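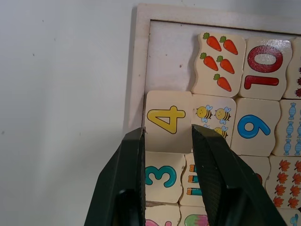

Number board, the 4 between the fingers

Bresterero packing floor, minutes, October 1, 2021

I took these, so blame me for the spelling! We opened with the arms and what they mean for shifts.
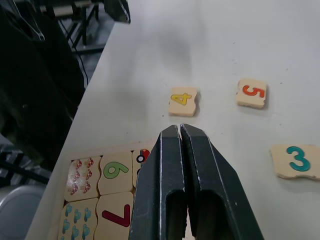 The 3, 4 and 5 out on the table

Sorting stays with people until February. We all liked that (me too). Two of us will train on the arms.
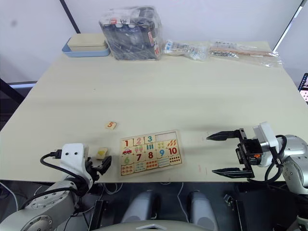 Breaks and pay

Arm minders get 20 extra minutes a shift, and I asked
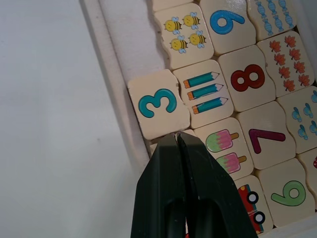 whether that's paid. It is! Gatchalian will put it in writing.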